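Nalska Roll of Arms: Frequently Asked Questions

What does the database cover?
Personal and civic arms recorded in manuscript rolls, seals and stall plates. It holds 4000 entries, of which 279 are seals known only from plaster casts.

How are the arms described?
In English blazon, following the order field, principal charge, secondary charges, overall charges. Tincture names are written in full and lower case (azure, gules, or). Where a source is uncoloured, the tincture field is left blank and the entry is marked "untinctured". We do not supply colours from later armorials.

Why do two entries show the same shield?
Each entry records one occurrence in one source. A knight whose arms appear in three rolls will have three entries, joined by a bearer number. Differences in cadency marks are kept as drawn.

What do the confidence grades mean?
Grade 1: bearer named in the source. Grade 2: bearer identified from a dated charter or a matching seal. Grade 3: identification proposed on heraldic grounds alone. Grade 3 entries should not be cited as evidence of descent.

Can I search by charge?
Yes. Use the singular form (lion, escallop, mullet). Attitude is a separate field, so "lion" returns rampant, passant and sejant alike. Results are limited to 100 per page.

How are names spelled?
The headword uses a standardised modern spelling. The source spelling, including abbreviations, is transcribed underneath. Both are indexed.

What is the Zemar number?
The running number in the older Zemar card catalogue. It has been retained for anyone working from printed references and has no bearing on date or rank. Cards catalogued twice carry the suffix "bis".

May I reproduce the line drawings?
Drawings may be reproduced in non-commercial work with the entry number and the credit "Nalska Roll of Arms". For commercial licences, contact the editor, Szu-yu Cheung.

How do I report an error?
Send the entry number, the folio and the reading you propose. Corrections are entered each September.
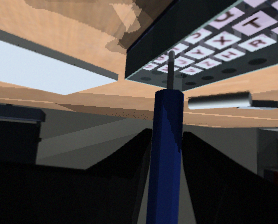 Blue-handled tool with a grey shaft, computer rendering.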